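Bread in a Bowl: How We Present Small Baked Goods on a Low Table
Final report, Everyday Objects studio
Perrine Marchal and Simão Valente
Submitted 2 Dec 2019

1. What we set out to do

Our original proposal was called "Rethinking the Shared Meal." It ran to several pages and used the word "ritual" more often than either of us would like to remember. Our advisor returned it with one comment in the margin, which was "Which meal?" We then cut the meal down to a snack, the snack down to bread, and the dining room down to a bowl. The final question was this: if you have one bowl and a few small baked goods, what arrangement makes people want to take one?

Simão still thinks the first version had promise. He was given a chance to defend it in this section and asked for more time.

2. Materials

The bowl is pink and ceramic, with sloping sides. It was bought at Annamalai, the discount kitchen store near campus, after a white one was rejected for looking like a hospital and a brown one for hiding the bread. Pink was a compromise, and we have both grown defensive about it.

The surface is a green cutting mat laid on a low table. We had planned on a linen cloth. The cloth wrinkled, slid, and took a butter stain in the first trial. The mat stays flat and wipes clean. It also has a printed grid, so the bowl can go back to the same place each time, which the cloth never allowed. The drawback is that everything served on it looks as though it is about to be measured.

The baked goods came from two places. Plain rolls and buns were from Amberg, the bakery on the corner. The sweeter and shinier pieces came from the Kokix counter in the student center, where the selection depends on how late you get there. We got there late.

3. Budget

Item one, bread and pastry, first round: 951 rupees
Item two, everything else, including the bowl: 2170 rupees
Total: 3121 rupees

The department grant did not cover food "for consumption." We argued that the food was for observation. The department asked what happened to it after the observation. We paid for the food.

4. Method

We worked in October, in the afternoons, when people passing through were hungry enough to have opinions. Each round used the same bowl and a different filling. Visitors were asked to look first, then say which piece they would take and whether they would feel bad about taking it. The second part was Perrine's idea and turned out to be the more useful one. People will claim to want almost any piece of bread. Guilt sorts them out quickly.

We also asked each visitor to give the arrangement a score out of 100. We do not report the scores. One visitor gave the same number to everything, including the empty bowl, and another wanted to know what the bread had done to deserve a grade.

5. Arrangements

5.1 The small pile

A mixed pile was our starting point and the one we expected to win. The rule was to put something round and pale on one side and let the darker, crisper pieces lean behind it. Leaning matters. Pieces laid flat look dropped, while pieces that prop each other up look as if somebody took trouble over them. A bun with a cracked top did better than a smooth one, and several people described it as homemade. Amberg may take that as a compliment.

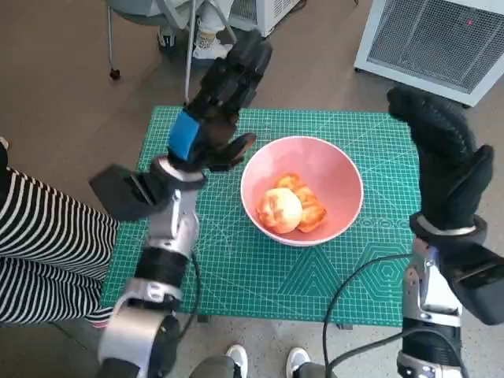
5.2 The single piece

The opposite approach is to give the whole bowl to one pastry. We chose something long and glossy for this, set at a diagonal, with as much of the pink left showing as possible. Visitors liked looking at it and mostly refused to touch it. "That's somebody's," said one, and walked off. A single pastry in a bowl seems to belong to a person who has just left the room.

The diagonal was argued over for longer than it deserved. Straight across, the pastry looked parked. Up and down, it looked like a mistake. At a slant it looked relaxed, and we left it there.

5.3 One in, one out

The last arrangement came out of a disagreement about whether a plain bun could share a bowl with a decorated pastry. Perrine said the bun would look poor beside it. Simão said the bun would look honest. We tried holding the bun to the left of the bowl, just above the mat, and judging the pair before committing to anything.

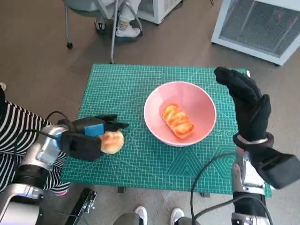
The contrast in color was better than either of us had predicted. A pale base and a light golden top sit comfortably next to orange and cream, and the plain piece made the fancy one look less like a display model. Visitors who had avoided the single pastry were happier once there was a second thing to choose, even when the second thing was the one they took.

6. What we found

Two pieces are easier to take from than one. A pile is easier still, up to the point where removing a piece brings the others down, and then everybody becomes very polite. Gloss attracts the eye and discourages the hand. Plain buns go first, and people apologize less for them.

The bowl got more comments than any of the bread. Most were kind. One visitor from the Prenum design group offered to buy it, and we said no on principle, then spent the evening wishing we had asked how much.

7. Problems

Bread goes stale. We knew this and still scheduled one session for the day after shopping. The results from that session have been left out, though the croutons were fine.

Our sample was made up of people who happened to be in the building and hungry. A calmer group might have been more discriminating. We also failed to agree on what counts as a bun. Perrine's definition involves the shape and Simão's involves the dough, and our notes switch between them depending on who had the pen.

8. Further work

We would like to repeat the project with a wider, shallower bowl, and with fruit, which keeps. Simão would like to bring back the cloth. This is under discussion.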